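Emside > Lab diary > Galleries > The slipper job

The slipper job: a small gallery

I've been promising this page since July and people keep asking what I do all day, so here we go! The short answer is that I try to get a robot arm to tidy a pair of shoes. The longer answer is that I look after the shoe half of the Celholm study, which compares two ways of teaching an arm a household job, and I've become very fond of slides in the process.

The job as written on our task sheet is one line long: "put the pair side by side, toes the same way". A four-year-old can do it half asleep. For us it's a lovely test, as a slide is an awkward thing to get hold of. It has a big soft-looking arch over the front, nothing much at the back, and it will happily spin if you nudge it off centre. You can pinch it, hook it or shove it, and all three count as long as the pair ends up right.

What we wanted to know was whether it helps to show the arm shoves as well as pinches. Sabine Grube, who had the idea in the first place, was sure it would. I was sure it would just make a muddle (I owe her a cake). So we collected 2611 demonstrations, with people steering the arm through the job from all sorts of starting positions: side by side but the wrong way round, one across the other, toe to toe, heel to heel, miles apart. One copy of the model learned only from the runs where the shoe was pinched. The other got the lot, mixed together.

We save a view from the wrist and a view from a fixed camera, and the model gets both. I like having them next to each other, they feel like two different jobs.
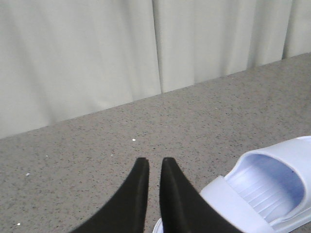
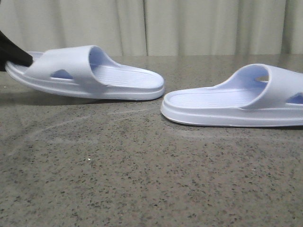 Wrist view first, fingers nearly closed with the strap just off to the right; then the fixed view, gripper up against the heel of the left slide and the pair toe to toe.

I'm a bit in love with the second one. Toe to toe was the start everybody dreaded, because one of the shoes has to come right round, and the pinch-only model was hopeless at it. It would go for the strap, lift, turn a little way, and then set the shoe down more or less where it found it. Over and over! The mixed model did far better from that start, and it used the heel a lot, which Sabine has been very gracious about.

Where the mixed model did worse was when the shoes began close together and already pointing the same way. You'd think that would be the easy one. But it would give a shove where a tiny pinch-and-shift was wanted, and the neighbour got knocked out of line. Khanyisile Coetzee went through those runs one by one and reckons the model can't tell from the wrist view how near the second shoe is, because half the time the second shoe isn't in that view at all. She's now trying it with the fixed view given more weight. Early days, but I've seen a few of her runs and they look much calmer.

Other things I've learned, in no order. Pale shoes on a speckled top are kinder to the model than I feared. Ridges on a footbed make a nice landmark. Three hours is my limit for steering before I start leaving the shoes in daft places. And nearly 7 in every 10 of my own early demonstrations were shoves, so I'd been on Sabine's side all along without noticing.

Next up is odd pairs, with one slide and one something else, and after that we go to Osham to repeat the lot with their arm. I'll put up another gallery when there's something worth looking at.

Comments

Bernadette Ó Gríofa
Lovely to see it at last. Did the people steering get told when to shove and when to pinch, or was it left to them?

Sorcha Mac Carthaigh
Could I have one for my hallway please. Five pairs, two children, no hope.

Sânziana Pop
We found the same thing with mugs, pushing first and gripping after. Would love to know how you labelled the mixed runs. Is the task sheet going to be shared?

Recent galleries
Folding tea towels, part 2
The Fitzgerald bench gets a new top
Lids, jars and one broken finger pad
Open afternoon at Osham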